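Blue tape marks left on a grey worktop

Posted in Cleaning and Surfaces

We rent a unit at Flandgate and use the long grey table for packing fruit boxes. Last February somebody put strips of blue tape across it to mark out the packing areas. I want to move the lines, but when I lifted one corner it left a sticky edge behind. The table has a matt finish and I don't want to end up with shiny patches. What takes the glue off without marking it? The table cost £296, so I would like to keep it decent.

Urszula Sowa

Borkowska

Warm the tape first with a hairdryer on low, then pull it back slowly, flat against itself. Don't pull straight up. Most of the glue should come away with it.

For what is left, use warm water with washing-up liquid and leave a wet cloth on it for ten minutes. Rub with the cloth, not a scourer. A scourer is what gives you shiny patches on a matt top, and you can't put that right afterwards.

If that fails, put a little cooking oil on kitchen roll, wait, wipe, then wash twice with soap. Try it under the table first. Oil can leave a dark mark on some matt surfaces.
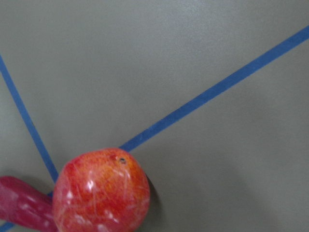

Flandgate Packing and Shared Kitchens Group

I had the same trouble with blue tape on a grey surface. The strips that had been down longest were the worst. White spirit shifted the glue but the smell hung about for 2 days, and I wouldn't use it anywhere near food. Soap and patience did the rest of the table.

If you are putting new lines down, change the tape every month or so and it won't get the chance to set. Wipe the table and let it dry before you stick anything to it.

Clodelora

just use a plastic scraper, an old bank card does it. took me ten minutes

Botberg62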